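Reading the Parish Register at Bostance

This post records the results of my third season of work on the register of the former parish of Bostance. It is intended for readers who have followed the earlier entries and for those who have written to ask whether particular families appear in the volume. Requests for individual names may continue to be sent through the contact page. Replies are ordinarily made within two weeks, although the period was longer in June, when I was away from my desk.

The register opens in 1634 and contains 203 leaves. It has been rebound at least once. The present binding is plain calf over boards, and the spine was repaired with a strip of linen at some later time. Two clerks wrote most of the early entries. I refer to them as the First Hand and the Second Hand, as neither signed his name. The First Hand is small, upright and economical. He abbreviates nearly every Christian name, and he gives the father's trade only when there are two men in the parish with the same name. The Second Hand is larger and uses a good deal more paper, to the benefit of the modern reader.

In the course of this season I completed the baptisms and began the burials. The baptisms came to 730 entries. Of these, 18 could not be read in full, and I have entered them in the transcript with square brackets around the doubtful letters. I have not supplied names from the index prepared in the last century. That index was made by a person who knew the district well, and it is often correct, but it silently fills gaps in the text. A reader who relies on it will find a Margaret Brastard baptized in a year for which the page gives only an M and a stain.

The Brastard entries deserve a fuller account. The name is spelled in five ways, and until last autumn I had taken these to represent two families, one at the mill and one on the upper road. Sverre Lie, who is working on the land rentals for the same district, kindly sent me his notes on the mill lease. They show the lease passing from a Brastard to a Brasterd, described as his son. I now treat the forms as one surname throughout and have corrected the family table posted in the spring. Readers who copied the earlier version should replace it.

A further correction concerns the leaf numbering. Leaves 40 through 46 were bound out of order, and my first transcript followed the binding. The revised transcript follows the dates. Both numbers are given in the margin so that an entry can be found in the volume and in the microfilm, which was made before the last repair and follows a third order of its own.

Work in the reading room is subject to the usual conditions. Pencil only is permitted, the volume must remain on the foam supports, and no more than one item may be issued at a time. The room opens at ten and closes for an hour at midday. Readers are advised to reserve a seat by the window, where the faded ink of the later pages is considerably easier to see. The overhead lamps give a yellow light that flattens the contrast, and I made several errors on a dark Monday afternoon that I found only when I went over the same leaves in better conditions.
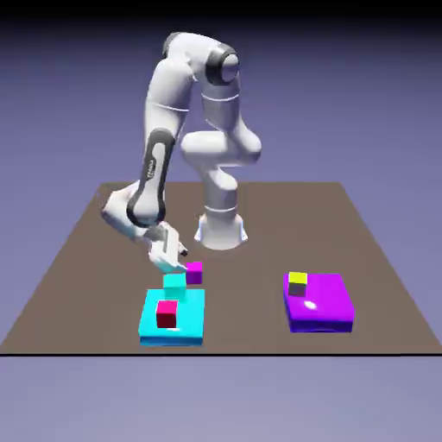
Method of Transcription

Several correspondents have asked how the transcript is prepared. I set out the procedure below in the same form in which I gave it to Harvey Tremblay, who has undertaken the marriages.

Each leaf is read twice. The first reading is made without reference to any other source, and every line is copied as it stands, with the original spelling, capitals and punctuation. Abbreviations are left as written. The second reading is made on a different day, and the copy is compared with the page from the bottom line upward. Reading upward is slow, but it prevents the eye from running ahead to the name it expects.

Expansions are made only in the second column of the transcript. Thus "Wm" remains "Wm" in the first column and becomes "William" in the second. Where an abbreviation could stand for more than one name, the second column is left blank. "Jno" has been expanded to "John" in all cases. "Eliz" has been left alone wherever the Second Hand is writing, as he appears to have used it for both Elizabeth and Eliza.

Dates are given as written. The clerks began the year in March, and a child baptized in February will therefore seem to have arrived a year earlier than was the case. The third column gives the modern year. I have been asked to drop the original year altogether, and I have declined to do so.

Marginal notes are transcribed at the end of the entry to which they belong. Most are brief: "poor," "twin," "of this town." A few are longer. Beside one baptism the First Hand has written that the bell rope broke and was paid for by the father, and gives no further explanation. Another leaf carries a short sum in a different ink, which is wrong by two pence.

The Burials

The burials are in poorer condition than the baptisms. The lower corners have suffered from damp, and the ink has passed through the paper on many leaves. Progress is accordingly slower, and I do not expect to post the first section before winter. The entries are also less informative. The Second Hand had ceased to write by this point in the volume, and his successor gives a name, a day and nothing else.

I have decided to post the burials in small groups as they are finished. Readers will thus have the use of them sooner, with the understanding that an entry may be revised when the later leaves have been read. Revisions will be listed at the foot of each group.

Anyone holding family papers that mention Bostance, and in particular any copy of the mill lease, is invited to write to me. Originals should not be sent through the mail. A clear photocopy, with a note of where the paper is kept, is sufficient.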